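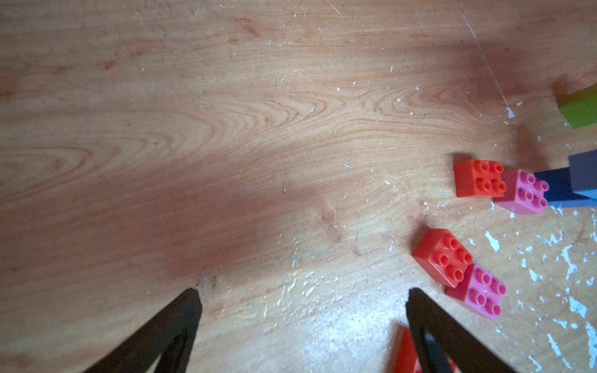 ## 4 Recording demonstrations by hand guiding

This section covers recording a brick-handling task on the Lasby arm, using either hand guiding (4.2) or the Stuvix remote handset (4.3). Complete the joint calibration in section 3 first. The Heltcombe recorder must be switched on and connected before the arm is powered.

### 4.1 Preparing the work area

1. Set out the bricks within reach of the arm. Bricks may touch one another, and may stand upright or lie on their sides.
2. Remove anything that is not part of the task, including tools and packaging.
3. Open the wrist camera view on the recorder. Both fingertips must be visible at the lower edge of the picture.
4. Move the lamp or close the blind if glare hides the studs on any brick. Soft shadows are acceptable.
5. Enter the task name, the operator's name and the brick layout number.

**Note:** Scratches and paint marks on the table need not be cleaned off. Do not change tables part-way through a set.

### 4.2 Recording by hand guiding

1. Press and hold the release button on the forearm. The brakes click off and the arm goes slack after a short delay.
2. Support the arm with your other hand until the delay has passed.
3. Bring the gripper to the start position, at least 590 mm above the base plate.
4. Press RECORD. The lamp on the recorder changes from white to green.
5. Guide the gripper down over the chosen brick. Approach from above, with the fingers parallel to two opposite sides.
6. Stop when the fingertips are below the top face of the brick but clear of the table.
7. Tap the CLOSE pad once. Wait for the tone before lifting.
8. Carry the brick to its target, lower it until it rests on the surface, and tap OPEN.
9. Return to the start position and press RECORD again to end the take.

**Caution:** Keep your fingers away from the gap between the gripper fingers. The CLOSE pad works at all times while the arm is slack, including between takes.

**Caution:** Do not let go of the release button during a move. The brakes engage at once and the jolt is stored in the take.

Where bricks are touching, take the outermost one first. If there is no room for a finger on one side, turn the wrist and grip across the other pair of sides. Pushing a brick clear with a closed gripper is allowed, but the take must then be marked "push" in the task list.

### 4.3 Recording with the remote handset

1. Hold the handset level and press ALIGN. The arm matches its wrist angle to the handset.
2. Set the speed dial to 5 for the first few takes. Operators with practice may go up to 14.
3. Squeeze the grip switch to take control. Releasing it holds the arm in place.
4. Carry out steps 4 to 9 of section 4.2, using the trigger to close and open the gripper.

**Note:** The handset has no force feedback. Watch the wrist camera view when lowering – a fingertip pressed against the table will trip the load limit and end the take.

### 4.4 Checking and keeping takes

Record 20 takes for each layout. Play each one back on the recorder at normal speed before moving to the next layout.

Discard a take if:

- the brick slipped or was dropped
- your hand covered the camera during the grip
- the arm stood still for more than five seconds
- the release button was let go while the arm was moving

A slow take is not a fault. A second attempt at a grip may be kept if it succeeded, and should be marked "retry".

Discarded takes stay in the recorder's bin until the set is closed. After that they can only be restored from the Sarmiento store, on request to Marilou Enriquez. Questions about layout numbers go to Crisanto Saludo.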